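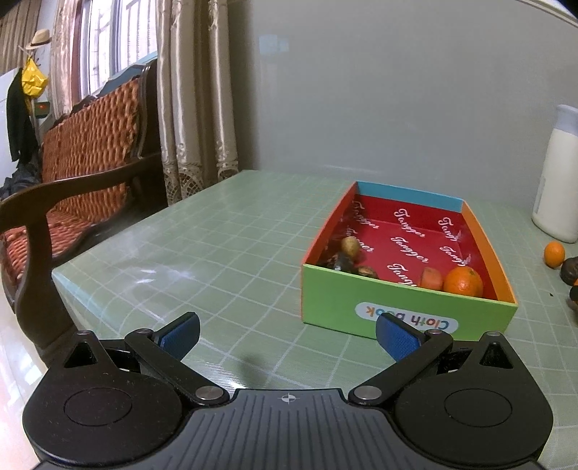
4. 실내 공기질 측정기 Plomidel 설치

본 장은 Zorkosel 공기질 측정기 Plomidel의 실내 설치와 초기 설정 절차를 다룬다. 적용 펌웨어는 2709 이상이다. 이전 버전은 6장의 절차에 따라 먼저 업데이트한다.

4.1 설치 위치 선정

1. 바닥에서 1m 이상 떨어진 수평면을 선택한다. 식탁, 선반, 책상 모두 가능하다.
2. 창문, 커튼, 환기구에서 1.5m 이상 거리를 둔다.
3. 벽면과 본체 후면 사이에 30cm의 간격을 확보한다. 후면 흡기구가 막히면 미세먼지 값이 실제보다 낮게 표시된다.
4. 조리 기구, 가습기, 방향제와 같은 면에 두지 않는다.

참고: 천으로 된 식탁보 위에 설치할 때는 동봉된 Tufa 받침판을 본체 아래에 깐다. 받침판의 홈이 있는 면이 위를 향한다. 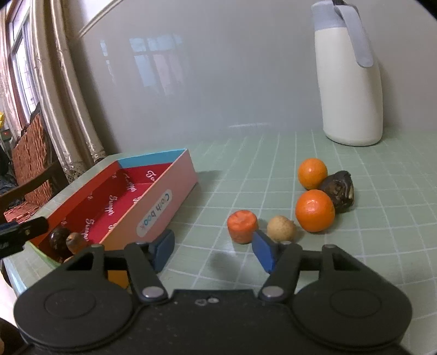

그림 4-1. 격자무늬 녹색 상판과 회색 벽면

4.2 전원 연결

1. 전원 어댑터를 본체 하단 단자에 끝까지 삽입한다.
2. 상태 표시등이 주황색으로 점멸하는지 확인한다.
3. 예열이 끝날 때까지 9분간 본체를 이동하지 않는다. 예열 중 표시되는 값은 기록되지 않는다.
4. 표시등이 녹색으로 바뀌면 4.3으로 진행한다.

주의: 지정된 어댑터 이외의 전원을 사용하지 않는다. 본체를 젖은 손으로 만지지 않는다.

4.3 네트워크 등록

1. 스마트폰에 Plistau 앱을 설치하고 계정에 로그인한다.
2. 앱의 [기기 추가]에서 Plomidel을 선택한다.
3. 본체 상단 버튼을 표시등이 청색으로 바뀔 때까지 누른다.
4. 2.4GHz 대역의 무선 네트워크를 선택하고 암호를 입력한다. 5GHz 대역은 지원하지 않는다.
5. 설치 공간의 이름을 지정하고 [완료]를 누른다.

참고: 등록에 실패하면 오류 코드가 표시된다. 코드 97은 암호 불일치를 의미하며, 4번 단계부터 다시 수행한다. 그 밖의 코드는 부록 B를 참조한다.

4.4 기준값 보정

이산화탄소 센서는 최초 설치 시와 매년 1월에 보정한다.

1. 창문을 열어 실내를 충분히 환기한다.
2. 앱에서 [설정] > [센서] > [기준값 보정]을 선택한다.
3. 보정이 진행되는 동안 본체에서 2m 이상 떨어진다. 호기가 센서에 닿으면 기준값이 높게 설정된다.
4. 완료 메시지가 표시되면 창문을 닫는다.

주의: 외부 미세먼지 농도가 높은 날에는 보정을 실시하지 않는다. 보정 도중 전원이 차단된 경우 이전 기준값이 유지되므로 1번 단계부터 다시 수행한다.

문서 개정일: 17/08/2021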